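Section 4. Placing and Caring for Your Work Tables 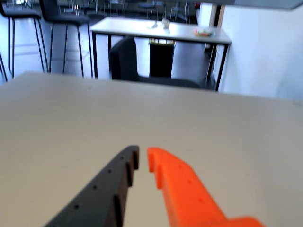
Prosser, August 23, 2023

This section covers the Clukby work table, in both the light gray top and the white top. Read it through before you move the tables into the room. Assembly of the legs is in Section 3.

4.1 Placing the first table

1. Clear the floor and sweep it. Grit under a foot will scratch vinyl and wood.
2. Carry the table in with two people, one at each end. Lift by the frame under the top.
3. Set it down on all four feet at once.
4. Leave 70 cm between the table and the nearest wall if people will sit on that side.
5. Press down on each corner. If the table rocks, go to 4.3.

CAUTION: Do not drag the table. Dragging can bend the leg brackets, and the warranty does not cover bent brackets.

4.2 Placing a second table

A second table can stand across the room from the first with open floor between them, or the two can be pushed together.

1. Decide which side people will walk through and keep that side open.
2. Place the second table parallel to the first.
3. Pull a chair out on each side that will be used and check that you can still get past.
4. To join the tables, line up the long edges and fit the Bustau clips (part 509) from below. Tighten by hand only.

Note: The gray top and the white top are the same thickness. They can be clipped together.

4.3 Leveling

1. Find the foot that is off the floor.
2. Turn it counterclockwise until it touches.
3. Check the corners again. Repeat if needed.
4. Tighten the lock nut against the leg.

Do not use cardboard or folded paper under a foot. It packs down and the table will rock again.

4.4 Cleaning the top

1. Wipe with a damp cloth and a drop of dish soap.
2. Wipe again with plain water.
3. Dry with a soft towel.

CAUTION: No scouring pads, bleach or acetone. These leave dull patches on both colors and the patches cannot be polished out.

Light tops show pen marks. Rubbing alcohol on a cotton pad removes most of them. Try it on the underside first.

4.5 Load

The maximum load is 81 kg, spread over the whole top. Do not stand or sit on the table.

Comments (3)

gullilberg_home
Are the clips in the box? I only found the feet and the lock nuts.

tablesfortwo
Clips are sold separately. I had to order mine.

R. in Prosser
The alcohol took off ballpoint but not permanent marker. Two of our feet were very stiff to turn, a drop of oil helped.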